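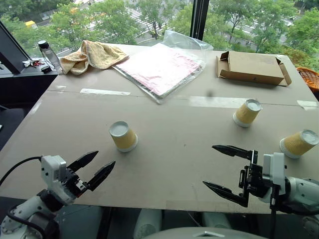

Paper cups on the table by the window.

I quit buying takeout coffee in May. It was meant to last a month and it has gone on longer than that, so I'm writing down how it went before I forget the early part.

The reason was money. I went through my bank statement looking for something else and added up the coffee while I was there. It came to $310 over the spring, nearly all of it from the two places between my apartment and the bus stop in Ivdale. I didn't think of myself as a person who bought a lot of coffee. I bought one in the morning, and sometimes one at the Pernach end while I waited for the bus home, and those were small purchases that I didn't remember by dinner.

The first week was mostly about getting up earlier. I already owned a drip machine but used it only on days off. It takes longer than I thought, and it can't be rushed. I tried the timer, but then the kitchen smelled like coffee at 5:40 and I woke up with it. Now I set out the filter and the grounds at night and press the button on my way to the shower. By the time I'm dressed it's done.

The travel mug was the harder part. I had three in the cupboard and two of them leaked. One had a lid from a different mug. The one that didn't leak was too tall for the side pocket of my bag and kept the coffee so hot that I couldn't drink it until I was already at my desk. I did that for a while, leaving the lid open on the bus and holding it level, which is no way to ride the 21. There's a bad stretch of road past the reservoir and the driver takes it fast.

I ended up buying a short steel mug from the hardware store in Han for $20. It fits the pocket. It has a plain screw lid with no button or slider on it, so there's less to clean. After a couple of hours the coffee is lukewarm, but I've finished it by then.

What I missed was going in. The place near my stop, Hondalura, has a bench along the front window and a radio that's always on the same station. I used to stand there for a few minutes and look at the street, and that was the one part of the morning when I wasn't getting ready for something. Walking straight to the stop saved time, and I spent it standing at the stop.

So I changed the rule. I can buy a coffee if I sit down and drink it there, out of a regular cup. I can't take one with me. That comes to one or two a week, usually on the way home, when there's a seat. I think it tastes better that way, though that may be the chair.

A few practical notes, for anyone who wants to try it:

Buy the mug after you've measured the pocket.

If you take milk, warm it first. Cold milk brings the whole thing down a lot in a small mug.

Rinse the mug at work before you go home. I left mine in the bag over a long weekend and had to soak it with baking soda twice — the lid still smelled for days.

Grounds keep fine in the bag they come in if you fold the top down and clip it. I bought a canister for this and it's now full of rubber bands.

I haven't worked out what I've saved. Some of it went to better beans, which I get in the big bags from the grocery store in Pernach, and some went to the mug and the canister. The statement for last month is shorter, anyway. I'm going to try the same thing with lunch next, but that means cooking on the night before work, and so far I've only bought the containers.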